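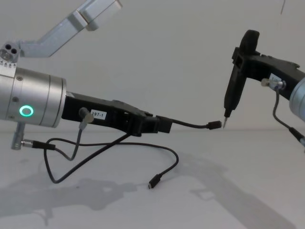 Page last changed: Monday, 16:40 (version 3, after comments from the Drundberg office)

Progress report to the fund, second period
Project: Two-arm cell for cable testing, Bikari works, Drundberg

1. Where we stand

In the first report we promised that the cell would be standing on its own table and that the people of the test room would be working with it every day. Both are now the case. The two arms are installed in the small room beside the old test benches, and the control software from Dotia is running in the version we ordered. What is not finished is the handling of the short cable types, and I will come to that in section 3.

The work of the cell is easy to explain. A finished cable has a plug at the end, and before the cable may leave the house, the contacts in the plug must be tested. Until now a person has held the plug in one hand and a probe in the other, and has looked at a screen at the same time. In the cell, the left arm presents the plug and the right arm brings the probe. The person prepares the cables, starts the run and decides what to do with the cables that fail.

2. Results of the period

In this period 2075 cables went through the cell. Of these, 524 had to be stopped and completed by hand. That is more than we had wished. In most of these cases the cable itself was good, but the plug was turned a little in the grip and the probe did not find the contact. The cell then waits and calls a person, as it should.

The agreed target for the end of the project is 700 cables in a week with one person present. Our best week so far reached 400. We still hold the target to be possible, but we do not want to promise it before the new finger inserts have been tried. Matos has drawn two forms of insert and will deliver the first set in June.

The test values from the cell agree well with those from the hand benches. We compared them on the three most usual cable types and found no difference that would matter to the customer. For the fourth type the comparison is still open.

3. Technical difficulties

The cables remain the hardest part. A plug is stiff and stays as it is held, but the cable behind it pulls, and it does not pull the same way twice. With long cables the weight is the problem. With short ones it is the spring in the cable, which turns the plug after the fingers have closed. We have tried a slower movement, and this helps, but it costs time. 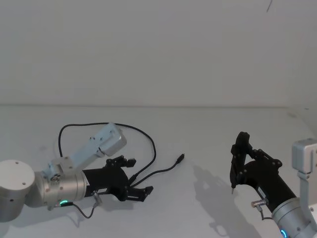

We also had to learn how a cable should be laid down before the run. At first everybody did it in their own way, and the arms did well in the morning and badly in the afternoon, or the other way round. Now there is one written way, made by the test room and not by the engineers, and it takes up half a page. The number of stops went down in the same week.

The probe points wear faster than Dotia had told us to expect. We have changed the interval for replacing them and put this cost into the budget for the next period. It is a small amount and it does not change the total.

4. What has changed for the staff

The fund asked us to write more about this than we did last time.

Six people work in the test room, the same six as before the project. The works management has given its written word that no place will be lost through the cell during the project time or in the year after it. This paper hangs in the test room.

The biggest change is in the hands. Testing by hand means a small pinching grip, repeated the whole shift, and four of the six had told the works doctor about pain in the thumb or wrist. They now change places every two hours between the cell, the hand benches and the repair table. Two of them say that the pain is less. One says that it is the same. It is too early to make a statement about health, and we will ask again with the same questions in the next period.

Not everything is seen as better. In the talks we held, several people said that waiting beside the arms is more tiring than it sounds, as one must stay attentive without having much to do. We had not thought of this when we planned the work. Since then the person at the cell also prepares the next box of cables, and this was felt to be an improvement. Another complaint was about the call signal, which was too loud and came too often. It is now lower - and with fewer stops there will be less of it.

There is also the question of pay. The repair table belongs to a higher pay group than the benches, and everybody now spends part of the shift there. The talks with the works council are going on. We cannot report a result, but we consider it right that the fund knows about it.

Training took longer than planned. We had foreseen two days for each person and needed four. The additional time went mostly into stopping and restarting a run safely, and into small corrections of the probe position, which the staff can now do without calling an engineer.

5. Next steps

- Try both forms of finger insert from Matos on the short cables.
- Finish the comparison of test values for the fourth cable type.
- Repeat the questions about hands, tiredness and noise with all six people.
- Bring the written way of laying the cables into the training papers.

6. Money

Spending is inside the plan, except for training, where we have used the whole sum. We ask the fund to allow us to move the unused part of the travel budget to this line. The form for the request is sent separately.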